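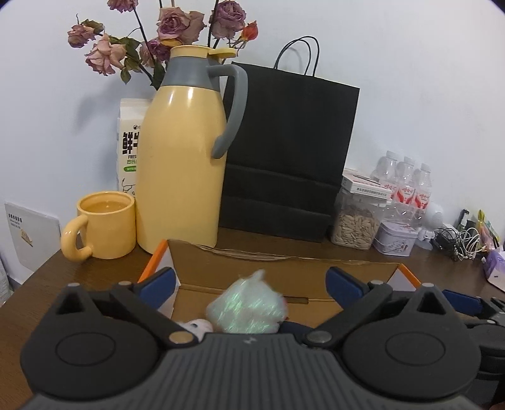
Lempi Pelkonen

Print this page | E-mail this to a friend

So you've got a pair of hand-held grippers and a learning system that needs feeding, and you're wondering how on earth to get good examples out of your own dining table. I've been recording for the Tarnthorpe project since September and I've made every mistake going, so let me save you a few!

Start with one job and say it out loud. Mine this week is "take the soft toy out of the open box and put it on the table". If you can't say it in one breath, split it into two jobs and record them separately (I tried box-to-table-to-bag in one go and the labels were a nightmare).

Next, the table. My first instinct was to clear everything off, and Ivone Barbosa talked me out of it. A model that has only ever met a bare table gets very confused by a yellow jug. So I leave the jug, the mug, the milk and the roses along the back, and just keep the middle free for working. Shift a few of those background things every 16 takes or so. Please don't do it in the middle of a take, though. I have!

Now the box. An ordinary cardboard one is fine, and a torn edge doesn't matter a bit. Put in the thing you want picked up plus a couple of others, partly tucked away if you like, so the system has to learn which one to go for. Fluffy things are great practice, but they squash, so close the pads slowly and stop as soon as you've got hold.

For each take:

Hold both grippers open and still for a breath before you move. Come in with the pads on either side of the toy, lift straight up until you're clear of the cardboard, then travel. Set it down, open up, back away, and hold still again. Then stop recording.

Go at the speed you'd use to pass somebody a cup of tea. My early ones were far too quick, and of my first 406 takes I kept 300. Most of the rest were me rushing or forgetting that little pause at the end.

Keep your fumbles if you recovered from them! If a toy slips and you calmly go back for it, that's a useful example. Bin the take if you reached in with your bare hand to fix things, and write down why in your notes.

Label as you go, ten minutes after each batch. I left mine for a weekend once and could not remember which toy was which.

Next time I'll go through folding cloths, and I'm going to need a bigger table.

E-mail this to a friend | Print this page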